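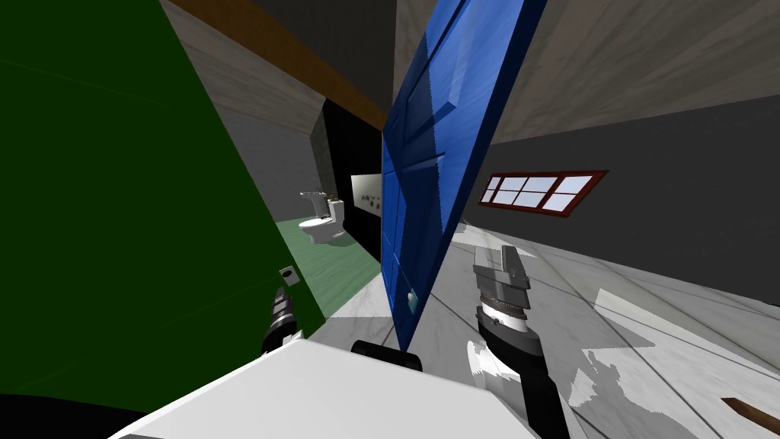
Rawan Nimri has coached the novice crews at Kuststead Rowing Club for nine seasons, and she still starts every one of them on the ergs with the handle held still.

"People want to pull," she says. "I want them to sit up first. We can spend the whole of the first Tuesday on that."

She learned to row at Drenalthorpe, a small club on a narrow river where two eights could not pass each other. Crews there did a lot of waiting, and her coach filled it with drills. She has kept most of them, including the pause at arms away, which her athletes complain about through May.

The club logged 1,355 miles on the water last season, up from 867 the year before. Nimri puts the difference down to earlier starts – the boats now go off at 5:40 – and a second coaching launch.

Hadi Yammine, who strokes the men's four, came to the club with no background in the sport. "I played soccer. I thought I was fit," he says. "I did 100 strokes and had to lie down on the dock."

His crew was third at the Irkura sprints, in a borrowed boat with the rigging set too high. Nimri had spotted it at the launch but there was no time to change it.

"We check the pitch and the height the night before now," she says. "I have it on a card in my jacket."

The four races next at Sfeir, over a longer course. Yammine would like a tailwind. Nimri says she'd settle for clean catches in the first minute.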